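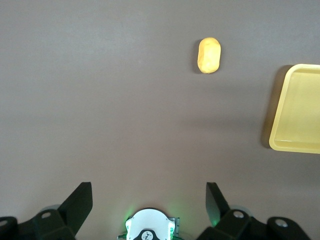 Is it worth reading the Kondorach books in the order they came out?

Publication order is the one I'd go with, even though the third book is set before the other two.

I finished the last of them on Sunday night and have been trying to work out what I think. For anyone who hasn't come across it, Kondorach is a fantasy trilogy for teenagers, or for adults who still read from that shelf, which includes me. The main character is a girl of fifteen who is sent to live in Plulstead, a salt town on a river that runs backwards one week in the year. Her grandmother keeps a ferry there. The girl can hear what drowned people are saying, and most of it is complaints.

The first book is the best. It has a small plot and keeps to it: the ferry licence is being taken away and someone has to prove who owned it first. I liked that the magic was mostly useless for this. The dead can't sign anything.

Book two is 639 pages, and I felt most of them. There is a siege that starts on page 95 and is still going at page 545. I don't mind a siege, but very little changes in it. The same gate is nearly lost four times. The friend from the first book, who had all the good lines, spends it in a cellar with a fever. I put it down in June and didn't pick it up again until the end of August.

The third one goes back to when the grandmother was young and how she got the ferry. It's short, with 30 chapters, some only two pages long. A lot of readers seem to hate it because the siege is left hanging. I thought it was the second best. There is a chapter where she rows a tax collector across in fog and they argue about the price of eels, and by the end of it you know exactly why she never speaks to her sister again.

If you read that one first, the argument over the licence in book one has no suspense left in it, so don't.

A note on editions. I had the Braltine paperbacks, which have a readable map but very thin paper. The second volume split down the spine before I got to the end of the siege. The library had the older hardback of book one and the type is bigger. The glossary is only in the paperback, and you can manage without it.

I've given the set to my niece, who is thirteen. There's some blood in the second book and one hanging, told from a distance. No swearing apart from the made-up kind.

Next is Shahbazi, which is about a school for mapmakers and has been on the pile since Christmas. I've read the first two chapters. There's a prologue with a prophecy in it, but the school itself looks good so far.

Posted Thursday, September 13, 2018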